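4.2 Equipment planning and cost

The budget for the Lavcombe cell was fixed in May, before the object set had been agreed. Arms and grippers were bought first, as they had the longest delivery times. Finger sets were treated as consumables, with 20 held in stock and 11 set aside for the second cell at Ruvdale. Objects were bought from ordinary shops under a separate line of £500, which covered tinned food, clear plastic containers and replacements for damaged items.

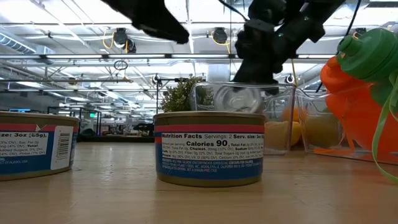

Figure 3. Tabletop workspace with cans, clear containers and robot hardware overhead. The label on the central can reads "Calories 90".

Spare parts were priced by the Sutov method, in which each part is charged against planned running hours. The first plan allowed 113 hours per finger set. We kept this figure for both cells so that the two budgets could be compared, although the Gillies supply contract would have permitted a shorter interval at Ruvdale. Cabling and lighting were charged to the building and are left out of Table 2. Staff time for changing fingers is included there under maintenance.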